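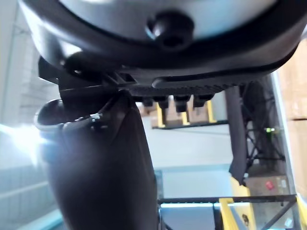 # Quiénes somos

Altine es una escuela de formación para bomberos y personal de protección civil. Tenemos la sede en el polígono de Orenura, en una nave con aulas, patio de maniobras y torre de prácticas. Damos cursos a aspirantes que preparan una oposición, a bomberos en activo que necesitan reciclaje y a brigadas de empresa.

No somos un servicio de emergencias ni dependemos de ninguno. Trabajamos por convenio con ayuntamientos, mancomunidades y empresas de la comarca, y también admitimos alumnos por su cuenta.

## Cómo empezó

La escuela abrió con un solo curso, el de equipos de respiración autónoma, que se impartía en un local alquilado del centro. En aquella primera etapa los alumnos hacían la teoría por la tarde y las prácticas en un solar que cedía el ayuntamiento. Cuando llovía mucho el solar se inundaba y había que aplazarlas.

El traslado al polígono se hizo un mes de marzo, con las clases ya empezadas. La nave había sido almacén de materiales de construcción y conserva la báscula de la entrada, que hoy está fuera de uso. La torre de prácticas se levantó después, y el patio se asfaltó en dos fases. La segunda fase incluyó la arqueta de recogida de agua, que permite reutilizar buena parte de la que se gasta en los ejercicios con manguera.

El nombre de Altine viene del de la primera sociedad que gestionó el centro. Cuando cambió la gestión decidimos mantenerlo, porque era el que figuraba en los certificados de los antiguos alumnos.

## Qué enseñamos

La programación se divide en 7 áreas:

- Extinción en interiores
- Incendios forestales y de interfaz
- Rescate en accidentes de tráfico
- Trabajos en altura y espacios confinados
- Materias peligrosas
- Primeros auxilios y soporte vital
- Mando y comunicaciones

El curso de acceso dura 249 horas. Algo más de la mitad son de práctica y el resto se reparte entre teoría, preparación física y pruebas. Los cursos de reciclaje son más cortos y se organizan por módulos, de modo que un bombero en activo puede hacer uno cada temporada sin alterar demasiado sus turnos. Los módulos aprobados se guardan en el expediente del alumno y no caducan a efectos internos, aunque algunos servicios exigen repetirlos cada cierto tiempo. Conviene preguntarlo en el parque antes de matricularse.

Para las brigadas de empresa preparamos el temario después de visitar las instalaciones del cliente. Una fábrica de muebles y una residencia de mayores no tienen los mismos riesgos ni la misma gente disponible a las tres de la madrugada, y el curso tiene que partir de ahí. La visita previa está incluida en el precio siempre que el centro de trabajo se encuentre dentro de la comarca.

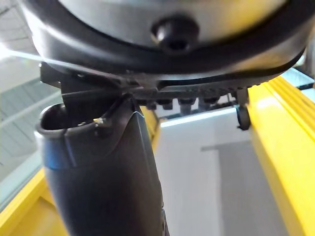

## El equipo

El profesorado fijo procede en su mayor parte de servicios municipales y provinciales. A los instructores de prácticas les pedimos experiencia operativa acreditada y formación docente. En primeros auxilios contamos con personal sanitario, y en mando y comunicaciones con técnicos que han trabajado en salas de coordinación.

Cada grupo de prácticas lleva 2 instructores como mínimo: uno dirige el ejercicio y el otro se ocupa solo de la seguridad. El responsable de seguridad puede parar la maniobra en cualquier momento, y cuando lo hace no se discute en el patio. Se comenta después, en el aula, con todo el grupo.

En administración atendemos matrículas, bonificaciones y certificados. Si un antiguo alumno necesita un duplicado de su diploma, puede pedirlo por correo indicando el curso y el año aproximado. Los expedientes de la primera etapa están en papel y tardan algo más.

## Con quién trabajamos

Tenemos un convenio estable con la mancomunidad de Hokora, cuyos bomberos voluntarios hacen aquí su formación inicial y el reciclaje anual. Fue el primer acuerdo de este tipo que firmó la escuela. Sus grupos suelen venir en fin de semana, y por eso el patio no siempre está libre para alquiler en esas fechas.

Con Güler, una empresa de mantenimiento de extintores y bocas de incendio, compartimos el aula taller. Sus técnicos imparten la parte de equipos manuales y revisan el material que usamos en clase.

También cedemos el patio y la torre a otros servicios para sus propias maniobras. La cesión se solicita por escrito, con el plan del ejercicio y el seguro en vigor.

## Alumnos y plazas

En el último curso completo pasaron por la escuela unos 102 alumnos, sin contar las jornadas sueltas ni las visitas de colegios. Preferimos grupos reducidos en las prácticas, y eso limita las plazas. Cuando se llena una convocatoria abrimos lista de espera, que se respeta por orden de inscripción.

Para el curso de acceso se pide ser mayor de edad, certificado médico reciente y superar una prueba física de nivel. La prueba no es eliminatoria en el primer intento: quien no la pasa puede repetirla antes del comienzo de las clases. El permiso de conducir de camión no es requisito para entrar, aunque la mayoría de las oposiciones lo exigen y recomendamos empezar a prepararlo cuanto antes.

La escuela presta casco, chaquetón, guantes y equipo de respiración. Las botas las trae cada alumno, y deben ser homologadas. La lista de modelos admitidos se entrega con la matrícula.

## Lo que no hacemos

No gestionamos bolsas de empleo ni garantizamos plaza en ningún servicio. Tampoco redactamos planes de autoprotección. Si una empresa lo necesita, debe encargarlo a un técnico competente, y nosotros podemos formar luego al personal según ese plan.

## Visitas y contacto

La secretaría abre por las mañanas durante todo el año, excepto en agosto. Las instalaciones se pueden visitar con cita previa. Los días de prácticas con fuego el acceso al patio queda cerrado para quien no participe, y el recorrido se limita a las aulas y al taller.

Para llegar a la nave hay que entrar en el polígono de Orenura por la rotonda norte y seguir hasta el final de la calle principal. Hay aparcamiento para turismos junto a la valla. Los autobuses y los vehículos de servicio entran por el portón lateral.

Página revisada el 14 de junio de 2022.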